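Emonow 双臂夹爪套件长期使用感受：在共享工坊里教两条手臂收汽水罐

发表于 2023年6月24日，星期六
分类：工具与套件 / 机械臂 / 自己动手

拖了很久才动笔写这一篇，原因很俗气，每次觉得可以写了，又会冒出一个新的小毛病或者一个新的小惊喜，于是又想再用几天看看。后来朋友催我说，再等下去厂家都要出新款了，我才老老实实坐下来。文章会有点长，我写东西一向啰嗦，赶时间的朋友可以直接跳到后面“几处让人恼火的地方”那一节，看完大致就知道这套东西适不适合自己了。

先交代一下我的底子。我白天的工作和机器人没有关系，焊接水平勉强及格，会写一点 Python，能看懂别人的代码，自己从头写就要翻很多网页。家里没有地方放机械臂（厨房那张桌子我试过，被全家一致否决），所以整个项目都搬到了 Driscombe 共享工坊。那里桌子大，灯亮，晚上也能去，隔壁桌的人还会分你饼干吃。我在那里租了一张长桌的一半，手臂是之前陆陆续续攒零件搭起来的两条，夹爪换过几代，这次评的就是最新换上去的 Emonow 双臂夹爪套件。

套件的价格是2000美元，含两只夹爪、两个腕部相机和支架、控制板、线材，还有一年的 Udargate 软件授权。手臂本体不在里面，这一点商品页写得不算清楚，我看到论坛里至少有一位朋友下单以后才发现，很替他难过。请大家务必看清楚再付款。

想让它做的事

一开始的目标很小：把喝的东西收进盒子里。工坊的冰箱旁边总是堆着各种罐装饮料，谁来都往里塞，塞得乱七八糟，我就想让两条手臂把罐子按口味分到不同的收纳盒里。听上去像是小朋友在地垫上玩的游戏，做起来却能把一套夹爪的脾气全试出来。罐子是圆的，会滚；外面滑，还反光；薄薄一层铝皮，捏重了会瘪，捏轻了往下溜。盒子偏偏又是透明的，人眼看着都要愣一下，更别说相机了。

选透明盒子是我自己的主意，也是我后来反复后悔又反复舍不得换掉的主意。人站在旁边一眼就能看见里面装了什么，找东西特别方便，摆在桌上也好看，我就是喜欢。坏处是它把后面的东西全都折得歪歪扭扭，灯一照，盒沿、圆角、提手孔全是亮线。要是你的项目刚刚起步，听我一句劝，先用不透明的盒子，等基本动作都顺了再换透明的，能少掉不少头发。

饮料用的是气泡水，橙色的和粉色的都有，颜色好分，罐身又细又高，重心比矮胖的罐子要高一些，放歪一点点就会晃。对夹爪来说，这种细高的罐子比矮罐子难伺候得多。我后来拿矮罐子试过，轻松得像放假。

开箱和装配

箱子到的那天我特意带到工坊去拆，想着人多可以一起看热闹。包装做得很用心，海绵一层一层，每样东西都有自己的格子，螺丝分袋装好，袋子上印着步骤编号。我对包装一向挑剔，这一项给满分。每只夹爪的安装一共要拧21颗螺丝，袋子里给的数量刚刚好，一颗备用的都没有。我掉了一颗在地上，趴着找了好半天，最后在椅子轮子旁边找到了。厂家哪怕每袋多放两颗呢，又不值几个钱。

纸质说明书有159页，拿在手里沉甸甸的，第一反应是被吓到。翻开以后才发现里面有好几种语言，中文部分薄得多，翻译也还过得去，只是有几处把“左”和“右”写反了。我按照中文版装第一只夹爪，装完怎么看都不对，对照英文版才知道左右手的支架调了个个儿，只好全部拆掉重来。第二只就顺利多了，一边听歌一边拧，天还没黑就装完了。所以我的建议是，哪怕你英文看得慢，装支架那几页也请看英文版。

线材值得多说几句。套件自带的相机线是黑色的，柔软度很好，弯来弯去不会顶着手腕，比我以前用的那些硬邦邦的线舒服太多。长度给得很大方，甚至有点太大方了，装好以后会有一段多出来的线在手臂上绕成一个圈。我试过用扎带把它收得紧紧的，结果手臂一转到侧面，线被拉得直直的，接头那里看着就让人心慌。后来我把扎带松开，让它自己垂出一个弧度，反倒再没出过问题。这种地方真的急不得，宁可难看一点。

接头是带锁扣的，咔嗒一声就到位，拔的时候要按住小舌头。我手指粗，每次按都有点费劲，但是装好以后本来也不会天天拔，就不扣分了。电源线那一头没有锁扣，只靠摩擦力，我用胶带缠了两圈，心里踏实些。

控制板需要自己找地方固定。厂家给了几块双面胶，粘性一般，夏天大概撑不住。我是拧在一小块木板上，再用夹子夹在桌子背面，这样桌面就能空出来放盒子和罐子。桌面我很推荐用深色的，罐子和盒子放上去，相机里的边界会清楚不少。我以前用过一张白色桌面，透明盒子的边几乎就消失在里面了。

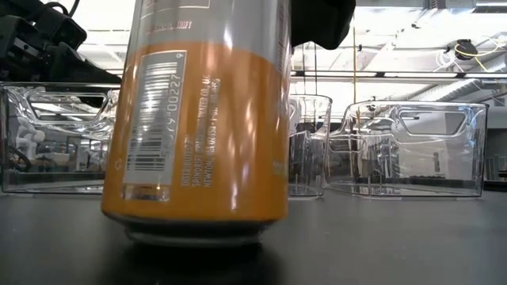

桌上的 Spindrift 气泡水罐和后面的透明收纳盒，左上方是机械臂。

夹爪本身的手感

终于说到正题了。Emonow 这套夹爪是两指的，黑色，哑光，手指是楔形，越往前越窄，头上收得钝钝的，不扎手。我特别喜欢它不反光这一点。我以前那一代夹爪的手指亮晶晶的，相机里总有一块白斑跟着走，这回换成哑光的，画面一下子就安静下来了，看着舒服，训练出来的动作也稳。

开合的范围对细罐子来说绰绰有余，对矮胖的罐子也够用，再大一点的东西，比如家用装的洗洁精瓶子，就要看瓶子扁的那一面能不能让你塞进去。合拢的速度可以调，默认的速度我觉得太猛了，啪的一下，隔壁桌的人都会抬头。我把速度调到一半左右，声音小了，罐子也少挨了很多揍。

力度是这套夹爪最让我满意的部分。控制板会读电机的电流，合到一定程度就停住，这个“一定程度”可以自己设。我花了整整两个晚上来调这个数，拿空罐子练，拿满罐子练，又拿喝了一半的练（喝的那一半都是我喝的，那两天晚上打嗝打得没完）。没开过的罐子里面有气撑着，硬得很，怎么捏都没事；空罐子就娇气了，稍微重一点，腰上就陷下去一个坑。最后我给空罐和满罐各存了一组设置，用的时候切换一下。要是软件能自己判断就好了，不过那也许是我太贪心。

手指内侧的摩擦力中规中矩。罐子表面干爽的时候很牢靠，从冰箱里拿出来放一会儿，外面结了一层水珠，就会慢慢往下滑。我现在的办法很土，罐子拿出来先用毛巾擦一遍，再摆上桌。厂家的网店里有卖一种加了软垫的手指，我还没有买，看评价说软垫用久了会起边，打算等别人先替我试一试。

细长的楔形手指还有一个好处，罐子挨着罐子摆的时候，手指尖能够挤进缝里去。两只罐子肩并肩贴着站，是我最常碰到的情况，毕竟谁也不会把饮料摆得像棋盘那样整齐。以前那一代夹爪的手指方头方脑，一伸下去就把旁边的罐子碰倒，倒了还会滚，滚了我就得去追。现在虽然也有碰倒的时候，次数少多了，我追罐子的本领都退步了。

不过尖也有尖的麻烦。从正上方往下抓的时候，手指夹住的只是罐子上面那一段，罐子又高，下面就会像钟摆一样晃两下。我后来改成斜着从侧面进去，夹在罐身中段，晃动就小了很多，代价是手臂需要更大的空间，盒子的位置也得跟着往外挪。桌子小的朋友要提前量一量。

腕部相机，爱恨交加

两只夹爪上各有一个小相机，装在手腕的位置，往前看，手指会留在画面的下沿。第一次打开画面的时候我激动得不行，感觉就像自己把脸贴在桌面上，跟着手臂一起伸过去抓东西，特别有代入感，坐在我旁边的朋友也抢着要看。

画质方面，颜色还原得不错，橙色和粉色的罐子一眼能分开，离得近的时候，罐身上 spindrift 的字样和水果图案都认得出来。亮的地方容易过曝，罐子的顶盖被灯一照就白成一片，拉环只剩一点淡淡的影子。这对我的项目影响不大，我本来就是靠罐身颜色来分的，要是你打算靠认拉环的方向来做什么精细的动作，恐怕会失望。

真正让我抓狂的还是透明盒子。相机看过去，盒底有反光，盒壁有反光，盒壁后面的另一只盒子又有反光，层层叠叠，弯的直的亮线缠在一起。头几天训练出来的动作，手臂会很自信地把罐子往两只盒子中间的那条缝里放，然后罐子卡在盒沿上，一脸无辜。我试过关掉一半的灯，反光少了，画面也暗了，颜色又分不清了，工坊里别的人也要干活，总不能老关人家的灯。

最后有效的是两招。一招是把三只盒子挨着摆，每次都摆在同样的方向，不要随手乱放。另一招是多录，各种时间、各种光线都录一些，白天录，晚上也录，让它自己去习惯那些亮斑。第二招很笨，很花时间，可是真的管用。到后来它放罐子的时候，手腕会先在盒子上方停一停再往下降，那个样子特别像一个小心翼翼的人，我每次看到都会笑出来。

相机支架的角度可以前后调，靠一颗小螺丝锁住。这颗螺丝请一定拧紧，再点一点螺丝胶。我头一个星期没有点胶，支架慢慢往下耷拉，我还以为是训练的问题，白白重录了一个晚上。后来把角度用记号笔在支架上画了一道线，每次开工先看一眼线对没对上，省心多了。

另外相机的画面天生就是歪的，手腕一转，桌上的东西全跟着斜过来，刚开始看会有点晕。看多了就习惯，我现在看歪着的桌子比看正的还顺眼。

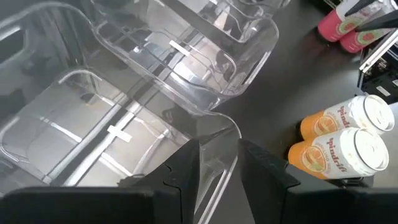

Udargate 软件，比我预想的好相处

套件附带的软件叫 Udargate，装在电脑上，负责接相机、录动作、训练、再把训练好的动作放到手臂上跑。我之前对这种附赠的软件没有抱什么希望，以为最后还是得自己写脚本，结果从头到尾几乎都在用它，自己只写了一小段代码来给录像改名字。

安装很顺利，界面干干净净，左边是相机画面，右边是手臂状态，底下一排大按钮，录、停、重来。我最喜欢的是“重来”这个按钮，录坏了按一下，刚才那一条就没有了，不会问你三遍确不确定。录的时候我坐在桌子这头，手里拿着两个操纵手柄，我动，手臂就跟着动，延迟小到可以忽略。第一次用手柄把罐子稳稳当当放进盒子的时候，我忍不住在工坊里喊了一声，把人家正在画线的朋友吓得手一抖，非常对不起他。

录多少条才够，这个问题论坛上天天有人问。我自己的经验是，一个动作大约50条就能看到像模像样的效果，前提是摆放的位置变化不要太大。我头一批录得太整齐，罐子每次都站在同一个点上，训练出来以后它就只会去那一个点，罐子往旁边挪一点，它就对着空气合上手指，还认认真真地把那团空气送进盒子里。后来我录的时候故意把罐子摆得散一些、近一些、两两贴在一起，情况就好多了。

训练可以放在自己的电脑上跑，也可以传到他们的服务器。我的电脑显卡很老，风扇响得像要起飞，跑一次要一整夜，我一般是离开工坊之前点开始，第二天再去看结果，有点像小时候种豆子，早上爬起来看发芽没有。服务器快很多，但是要另外付费，授权里只含了很少的额度，我用完就没有再续。

双臂配合是 Udargate 写在宣传页最上面的功能，用下来我觉得七十分吧。两条手臂各做各的，完全没有问题；要它们互相递东西，就得多录很多条才行。我试过让右边的手臂拿起远处的罐子，递给左边的手臂，再由左边放进盒子。成功的时候漂亮极了，不成功的时候两边都以为对方拿住了，然后一起松手，后面的事情大家可以自己想象。满罐的气泡水掉在桌上，接下来好一会儿都不要去拉那个拉环，这是我用一件衬衫换来的知识。

避让这件事软件也管一点。两条手臂靠得太近时，它会先让其中一条停下来等。这个功能默认是打开的，请不要关掉。我关过一次，想看看会快多少，结果两只夹爪在罐子上方轻轻碰了一下，声音不大，我的心却凉了半截，赶紧按了停止。检查下来手指上只多了一道浅浅的印子，算我运气好。

和之前用的 Macaraeg 夹爪比一比

换到 Emonow 之前，我用的是 Macaraeg 的单只夹爪，买了两只分别装在两条手臂上，用了一年多，感情还是有的，这里说一点对比，给正在纠结的朋友参考。

论结实，Macaraeg 赢。它的壳子厚，关节紧，我把它撞到过桌沿上，桌沿掉了一小块漆，它什么事都没有。Emonow 明显轻巧一些，手臂举起来不吃力，动作也更利落，但是我总会下意识地护着它。

论细心，Emonow 赢得很多。Macaraeg 不带相机，我当时是自己找了个小相机，用橡皮筋和热熔胶固定在手腕上，每次都要重新对角度，一不留神就歪了。Emonow 的相机和夹爪是一起设计的，线往哪里走、螺丝从哪边拧，都替你想过一遍，光是这一点就省了我许多个晚上。

论力度，也是 Emonow 好。Macaraeg 捏东西只有“捏”和“不捏”两种态度，空罐子到它手里没有一个是完整回来的。我那阵子留下一整袋瘪罐子，每一只的腰上都有两个对称的坑，送去回收的时候自己都觉得不好意思。

论声音，两家半斤八两。Macaraeg 是低低的嗡嗡声，Emonow 是高一点的吱吱声，我个人更能忍受前者，家里有猫的朋友可能要留意一下，据说猫对后者意见很大。

论配件，Macaraeg 的手指几乎哪里都能买到，别人画好的图纸也多，想自己改成什么样子都行。Emonow 的接口是他们自己的一套，图纸说是八月会公开，我先信着，到时候有没有再回来补一句。

放在共享工坊里用，有几件事要留心

在家里玩和在工坊里玩，差别比我想象的大。工坊里人来人往，每个人都会好奇，好奇了就想伸手。我的做法是在桌子边上贴一道黄色胶带，手臂够得到的范围都在胶带里面，开机的时候请大家不要越过去。大家都很配合，只有一次有人伸手去扶一只快倒的罐子，纯属好心，幸好那时候手臂正停着。

急停按钮套件里是有的，一个红色的大蘑菇头，线也够长，可以放在自己手边。请务必放在手边！我见过有人把它塞在桌子底下，真要用的时候得弯腰去摸，那还不如没有。

收拾东西也是一门功课。工坊的桌子是轮流用的，我不在的时候，盒子可能会被人挪开，罐子可能会被人喝掉（这个我没法怪谁，毕竟罐子上没有写名字）。所以每次开工之前，我都要重新把盒子摆回原来的位置。桌面上用铅笔画线会被擦掉，用胶带贴又会粘住别人的图纸，后来我剪了一块硬纸板做样板，往桌上一靠，盒子沿着纸板摆，几秒钟就归位了，纸板平时就夹在说明书里。

灯光前面已经抱怨过了，这里补充一点。工坊顶上是一排一排的长灯，罐子表面又光，从上到下会拉出好几道亮条，橙色的地方会被冲淡。如果你的动作依赖颜色，录之前先看看罐子正对着相机的那一面是什么样子，有时候只要把罐子转一转，或者整张桌子挪半步，情况就会好很多。我有一阵子很执着地想买遮光布，后来发现挪桌子就够了，钱也省了下来。

还有网络。Udargate 每次启动都要联网验证授权，工坊的网络时好时坏，有一个晚上完全连不上，我就那么干坐着，和两条不会动的手臂面面相觑，最后去帮隔壁桌的人打磨木板去了。厂家后来更新了一版，说离线也能用一阵子，我试了试，断网之后确实还能继续录，只是训练不行。

日常保养

保养谈不上复杂。手指用微湿的布擦，气泡水溅上去的要尽快擦掉，甜的饮料更要擦，我用的这种没有加糖，已经算好伺候的了。关节的地方我每隔一阵子用软毛刷扫一扫灰，工坊里有人做木工，木屑飘得到处都是，连相机镜头上都会落一层。镜头我用擦眼镜的布来擦，擦之前先吹一吹，免得把木屑当砂纸用。

盒子也要擦，这个我一开始完全没有想到。透明盒子用久了会有指印和细小的划痕，在相机里看就是多出来的亮点和细线。擦干净以后画面清爽不少，划痕就没办法了，只能接受。

螺丝我养成了每周检查一遍的习惯，手指根部的那两颗最容易松，一松手指就会有一点点晃，抓罐子时偏那么一丝丝，表面上看不出毛病，放下去的时候才发现总是歪向同一边。遇到这种情况先别急着重新训练，拿起螺丝刀看看再说。

几处让人恼火的地方

写到这里好像都在夸它，那就集中抱怨一下。

一、中文说明书左右写反，前面说过了。我给客服写了邮件，回复得很快很客气，说下一批会改。希望如此。

二、螺丝没有备用的。

三、手柄的握把偏大，我的手算中等，握久了虎口会酸。有一位手比较小的朋友试了试，说像握着两瓶洗发水。连续录一个小时以上，请站起来活动活动。

四、两个相机的颜色不完全一样，左边那只偏暖一点，右边那只偏冷一点。软件里可以校正，但是校正的菜单藏得很深，我是在论坛里看别人贴出来的步骤才找到的。

五、授权是按年算的，第二年要另外付钱，现在还没有公布价格。这是我心里最不踏实的一件事。硬件是一次买断的，软件却像房租一样，到时候贵得离谱的话，我就得自己动手写一套出来，以我的水平，那会是一个很长的冬天。

六、电源适配器个头太大，插在排插上会把旁边两个孔都挡住。工坊的插座本来就紧张，我因此挨过几次白眼，后来自己带了一条延长线。

适合谁买

已经有两条手臂、想认真做一点双臂动作的朋友，我觉得可以放心买。它最大的优点就是省掉了很多零碎的麻烦，相机、夹爪、软件能够互相听得懂对方在说什么，你可以把时间花在教动作上面。

只有一条手臂的朋友，可以再等等。厂家说过会出单只的版本，现在买双臂套件，另一只夹爪只能放在抽屉里看着，有点可惜。

还没有手臂、纯粹想体验一下的朋友，我会建议先去附近的共享工坊转转，看看有没有人愿意让你握一握手柄。Driscombe 这边每个月有一次开放夜，我一般都在，桌上有罐子也有盒子，你来的话可以亲手录几条，录坏了也没有关系，按“重来”就好。很多人玩过之后才发现自己喜欢的是搭手臂，或者喜欢的是写程序，对录动作一点耐心都没有，这样的话钱就应该花在别的地方。

带孩子一起玩的，我觉得也很合适，只是要有大人坐在急停按钮旁边。有个小朋友在开放夜上录了好几条，每一条都比我稳，他妈妈在旁边笑得很得意，我在旁边很不服气。

打分

做工：八分半。轻巧精细，禁不禁得住长年累月地撞还要再看。
装配：七分。扣掉的分都算在说明书头上。
夹爪手感：九分。力度控制真的很好。
相机：七分半。颜色好，亮处容易过曝，遇上透明的东西需要耐心。
软件：八分。好用，担心续费。
价格：七分。不便宜，算上省下来的那些晚上，我觉得值。

补充几条大家私信问过的事

有人问罐子能不能叠着放进盒子。我没有教过，现在只放一层，平着躺进去，盒子满了手臂也不知道，会继续往上搁，所以我得在旁边看着。

有人问玻璃瓶行不行。我在桌上铺了厚毛巾试过几次，抓得住，但是心脏受不了，后来就没有再试。

有人问这种气泡水好不好喝。橙色的那种我很喜欢，粉色的也不错，就是做这个项目以来喝得太多，最近改喝白开水了。

还有人问那些录像能不能分享。我正在整理，文件名乱得一塌糊涂，等理顺了会放到 Udargate 的社区里，到时候在这篇文章下面留个言告诉大家。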